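The Case for a Bare Wall

My sister-in-law, Akinyi Mugo, moved into a rental in Lema in December, and within two weeks every wall in it had something to say. The kitchen says EAT. The bathroom, alarmingly, says RELAX. I counted 4 clocks, and they disagreed.

I blame the catalogs. Plandby sent me one this winter with 300 pages of things to hang over other things, and I read the whole of it in the bath like a thriller. A wall, according to Plandby, is a problem you have been too lazy to solve.
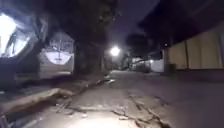

My own living room has one long wall with nothing on it. I painted it a dull off-white six years back and then lost interest. Guests stand in front of it and ask what's going there. I say nothing is, and they look at me the way you'd look at a man who eats dinner over the sink. (I do that too.)

Esther Biwott, who has sold curtains in Brolum longer than I've owned any, once told me that most people decorate out of fear of the echo. I think she's right, though she then sold me $500 worth of curtains.

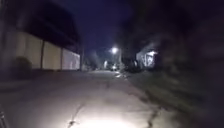 A street at night, cracks and all.

I'm not against stuff. I own a carved stool I'd rescue before the cat. But the stool gets looked at, mostly on account of having no competition. Akinyi's best piece is a small blue bowl from her grandmother, and it took me three visits to find it behind a sign that said GATHER.

She has offered me the sign. I've told her I'm still thinking about where it would go.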